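Well, March has come round again, and with it the Derkcombe spring swap, which Maricica Grecu has kept going for 13 years now! Bring seeds, cuttings, spare pots — anything that grows or helps something grow. Emanuel Radu is bringing his early tomatoes, and Theano Papadakis has promised her lemon cake again, bless her.

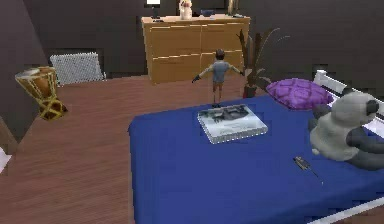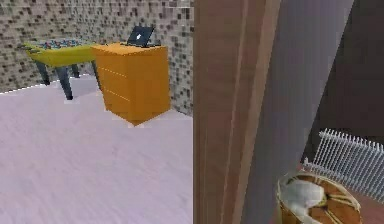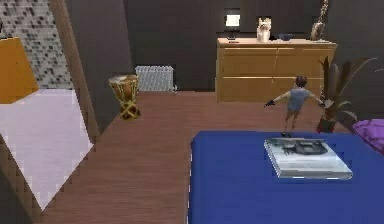
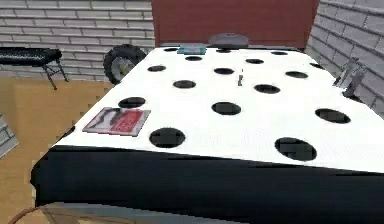 Do I have to bring something to take something home?

Come empty-handed if you like, and choose up to three plants from the long bench by the door. Adel Shawky will be there from 2 with labels and string.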